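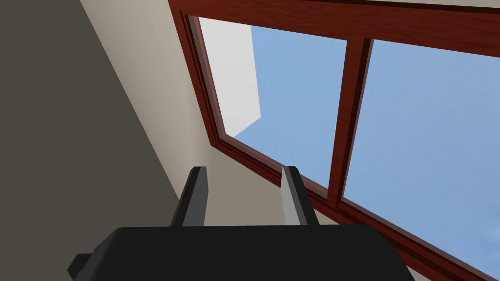
*Looking up toward the window*

2018-06-27

So I finally did the slow bus to Curkenside! I've been going on about this trip since March and I think everyone at work was ready for me to just get on the thing and stop talking.

If you look at a map, Forkville and Curkenside are practically neighbors. There's a lake in between though, and the road goes the long way around it, stopping at every farm stand and boat ramp and what I'm pretty sure was one guy's driveway. The timetable says 60 minutes. It took us nearly twice that and I didn't mind one bit. I had a window seat, half a bag of cherries and a mystery novel I never opened. The lake comes and goes on the left the whole way (sit on the left! I can't say this enough) and right before the last hill the trees drop away and you get all of it at once, the water and the church steeple and the old ferry landing sticking out like a thumb.

The bus is the number 23, run by Nowicki, and you pay the driver. Five dollars each way, cash only. I had a twenty and he gave me my change in ones and quarters, so I jingled around for the rest of the weekend.

Curkenside used to be a ferry town. Most of the big brick buildings by the water were warehouses for apples and ice, and when the ferry quit they mostly just sat there. A few have been turned into apartments now, one is an antiques place with terrible hours, and one is the town museum, which I loved. It's two rooms. The first is all ice cutting tools, these enormous saws with handles on one end, and the second is hats. I asked the lady at the desk why hats and she said somebody left them a lot of hats. Fair enough! Admission is whatever you feel like putting in the jar.

Now, food. I'd been told to eat at Ido, and I walked right past it twice before I spotted the sign, because it's up a flight of stairs over the hardware store. It's a little noodle place with a long counter and a handful of tables, and the menu is on one card. I got the cold sesame noodles with cucumber on Saturday and they were so good that I went back on Sunday fully planning to try something else and got the cold sesame noodles again. They also do a plum soda that tastes like candy in the best way. Go early. By six thirty there was a line down the stairs and a family behind me gave up and went for pizza.

I stayed in a guest house on the street behind the church. The bed was great, the shower was either a trickle or a fire hose, and the walls were thin enough that I now know a lot about my neighbors' daughter's wedding (outdoors, September, there's some tension about the band). Breakfast was toast and a very good rhubarb jam. I would have bought a jar but they weren't selling it. I hinted pretty hard, too.

Sunday morning I walked the shore path out to the point. It's 15 minutes if you march and a lot longer if you're like me and stop to look at every duck. The first part is paved and flat, then it turns into gravel, then roots, and I was in sandals, so learn from me. There's a bench at the end with a view back over the whole town. I sat there until my shoulders got pink. Somebody was out in a rowboat playing the radio — an actual ball game, very faint, with the crowd noise coming and going over the water — and I could have stayed all day.

A few things for anyone thinking of going:

- The last bus back on Sundays leaves at 5, and they mean it. I watched a couple come running down the hill as we pulled out. (He stopped for them. I wouldn't bet on it.)
- There's one cash machine, inside the grocery store, and the grocery store closes at noon on Sunday.
- You can swim off the ferry landing but the water is COLD. I made it to my knees.
- Bring bug spray for the point.

I'd like to go again in the fall when the apple stands along the road are open, and maybe see if the antiques place ever unlocks its door. There was a green lamp in the front window that I'm still thinking about. If anybody from Forkville has been inside, let me know in the comments what the prices are like, and whether you can get a lamp home on the 23.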